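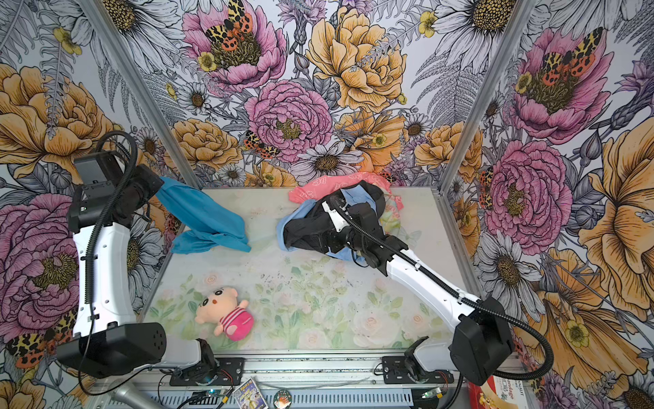 *By the Press Office, Groritz List in the Regional Assembly of Bronunero*
*For immediate release*

**BRONUNERO** – The Groritz List voted this morning against the second reading of the Local Notices Bill and asked the regional government to bring it back to the Assembly with a longer period for public comment. The bill passed to the third reading with a small majority. Our members will present their amendments again in June, when the Assembly returns to the text.

The bill changes how a municipality must inform its residents before it adopts a local rule. Today a draft rule has to be displayed at the town hall and printed in the district gazette. If the bill becomes law, publication on the website of the municipality will be enough, and the time for comments will become shorter for all rules which the mayor describes as "technical."

The Groritz List supports publication on the internet. We proposed it ourselves in the previous term, and many residents would find it easier to read a draft rule at home in the evening than to visit an office which closes at 3 p.m. Our objection concerns two other parts of the bill.

The first is the word "technical." The bill does not define it. In the debate, the government gave the example of a correction to a street name, and we would accept this example without difficulty. But the same word could be used for parking charges, for the opening hours of a market or for the rules of a cemetery. These are matters on which people have strong opinions, and they should have the time to express them. We asked the government to write a closed list into the bill. The government answered that a list would be too rigid.

The second is the end of the printed notice. Bronunero has 11 districts, and in the mountain districts the gazette is still the paper that people read from the first page to the last. The municipality of Fellulano has 400 registered households and no public library. Its website was last renewed when the old council was still in office, and the page for notices shows the minutes of one meeting only. To say to the residents of Fellulano that from now on everything will be on this page is, in our opinion, not a serious answer.

**What we propose**

The Groritz List has filed the following amendments for the third reading:

- A draft rule must be published on the website and also displayed on paper in at least one public place in each settlement of the municipality.
- The word "technical" is replaced by a list with five types of correction, none of which can change a fee, a fine or opening hours.
- Municipalities with fewer than 1,000 residents may continue to use the district gazette, and the region pays the cost of printing.
- Every comment sent by a resident receives a written answer before the vote of the council. One common answer is permitted when several comments make the same point.

The third amendment is the one which the government criticized most during the debate, for reasons of cost. We do not agree with its calculation. The government counted the printing of the full gazette, with the private advertisements and the sports pages included. Our amendment pays only for the pages with notices. We have asked the finance department to make the calculation again on this basis and to send it to all members before June.

**The petition from Nông**

During the session our group also delivered a petition from the residents of the Nông quarter, with 97 signatures. The quarter was joined to the neighboring municipality two terms ago, and its residents write that they learned of the new rule for garden fences only after it was already in force. The draft had been displayed in a town hall on the other side of the river. Some of them had by then ordered materials that they could no longer use.

The petition does not ask for the fence rule to be canceled. It asks that notices concerning the quarter be displayed inside the quarter, at the bus shelter or at the former school, and that the Assembly hear a representative of the residents before the third reading. We support both requests. The second needs only the agreement of the presiding officer, and we have written to the presiding officer today.

**Position of the group**

In a joint statement after the vote, the members of the Groritz List said:

"We have worked on this bill for many weeks and we wanted to vote for it. The old law is slow and in some places it is not respected at all. But a notice has one purpose, and this is that the people it concerns will see it in time. With the present text a council could publish a draft before a holiday, call it technical, and vote on it when the first resident comes home and reads it. We ask our colleagues in the majority to read our amendments again with patience. Two of them cost nothing."

The group thanks the members of other lists who voted for a part of the amendments today – on the question of written answers, the difference was smaller than we expected, and we will continue to speak with those who abstained.

**Next steps**

The bill now goes to the legal service of the Assembly for a review of the language. Written comments from residents and municipalities are accepted until the opening of the third reading. They can be handed in at the Assembly reception, on paper and in any language used in the region, or sent through the comments form on the Assembly website. The full text of the amendments is available on request from the Press Office of the Groritz List, which answers calls from 9 a.m. to noon.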